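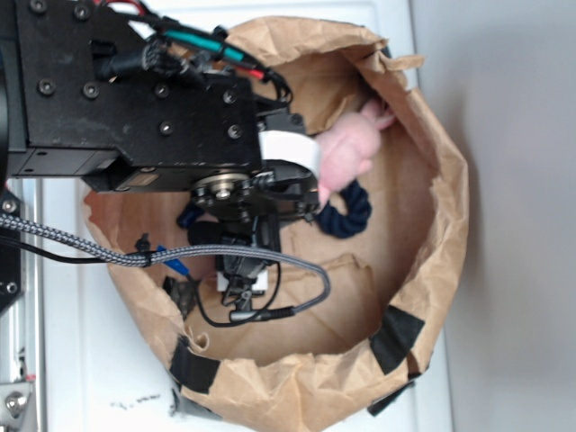 # Do light-up finger pads earn their place? Comparing two sets of gripper fingers on a bag-picking task

Group report, robotics project module. Evelien Willems, Steinar Bergmann, Unnur Hedegaard. Supervisor: Reinhold Kröger.

## 1. What we were asked to find out

The brief from Silevport said that fingers with lit sensing pads would "transform" picking from soft containers. We had doubts from the start, mostly because the claim came with a video and no numbers. Our job was to compare the pads with the plain fingers already in the lab, using the same arm and the same controller (Vuvov), and to say whether the difference was worth the extra cabling.

The container was a brown paper bag with its rim folded outwards and strips of black tape on its outside, standing on the white table. Inside we used soft toys, among them a pink plush and a navy rope toy. Soft toys are a harder test than boxes. They squash and snag on each other, and a rope has no obvious place to hold it.

## 2. How we worked

Each set of fingers got 11 tries per toy. A try counted as a success if the toy cleared the rim and stayed held for 3 seconds. Steinar drove, Unnur kept the tally, and the two swapped halfway through, which we now think was a mistake (see section 4). The bag was put back in shape between tries as well as we could manage by hand. Paper does not go back to the same shape twice, so no two tries were quite equal.

Cables were a worry throughout. A thick grey braided one curls round in a loop close to the gripper, and a black one hangs below it with a plug on the end. Loops like these can catch on toys or drag on the paper, and a clean comparison would need them tied back the same way every time. Ours were not.

## 3. The wrist camera 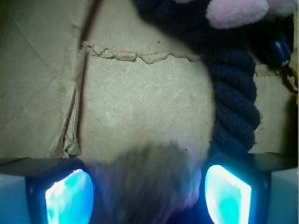

*5 min read*

We had hoped to use the wrist view to judge grips after the fact. It was less use than expected. The rope on the right is sharp enough to follow each twist, but the thing between the fingers is a grey-brown furry blur, and we could not tell from a single still like this whether it was gripped or only passing between the pads. We marked stills of this sort "unclear" and left them out.

The pads also throw a lot of light. There is a bluish wash over the fingers and a purple tint on the underside of the blur, so any software that sorts toys by colour would need correcting for it. The Silevport notes do not mention this. Costov, who make the plain fingers, have no such problem, for the simple reason that their fingers do not glow.

## 4. Results, such as they are

The lit pads did better on the plush toys and no better on the rope. The gap on plush was 3 successes. Evelien was keen to call that a clear win. The other two of us were not, given 11 tries and a change of driver in the middle - Unnur is plainly the more patient operator, and she had the second half of the lit-pad runs.

The logging script wrote 2,000 readings per try, and we spent most of August learning to read them. Contact shows up well. Slip is another matter: we found jumps in the signal that might be slip, or might be the finger rubbing on paper. Skarphéðinn Ragnarsson in the year above lent us his Michalski filter, which smoothed the jumps away without telling us which they were.

## 5. What we would change

- One driver for every run.
- A stiff liner in the bag, then the same test without it.
- Cables tied back at fixed points.
- A shorter exposure on the wrist camera, and the pads dimmed if the maker allows it.
- At least 5 toys that are not plush.

Until that has been done we would not advise buying the pads for this task. They may well be better. Our runs do not show it, and the supplier's video does not either. The raw tally sheets and the logging script are in the shared folder under Unnur's name.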